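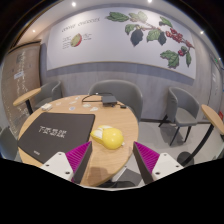 *The round table, with the mouse mat on it*

**stiltau_reader:** Finished Gouveia's *The Salt Clerk* last night and I'm still buzzing! Chapter 3, where the clerk weighs the same sack for every family in Astimside - surely that's the author having a go at the tax office?

**Rukon:** Loved that chapter too, but I don't buy it. He's lonely and likes the company. Page 202, he asks the widow to stay for soup.

**stiltau_reader:** Ooh, but the soup comes after he's lied about the weight! He's buying her silence.

**Thaís Bastos:** I read it in Portuguese first, and the word for "weigh" there can also mean "to grieve". The English loses that completely, so I'm half with Rukon.

**Rukon:** Oh that's brilliant. Going back to read it again with that in mind.

**stiltau_reader:** Fine, he can grieve AND fiddle the scales. Still say it's about tax :)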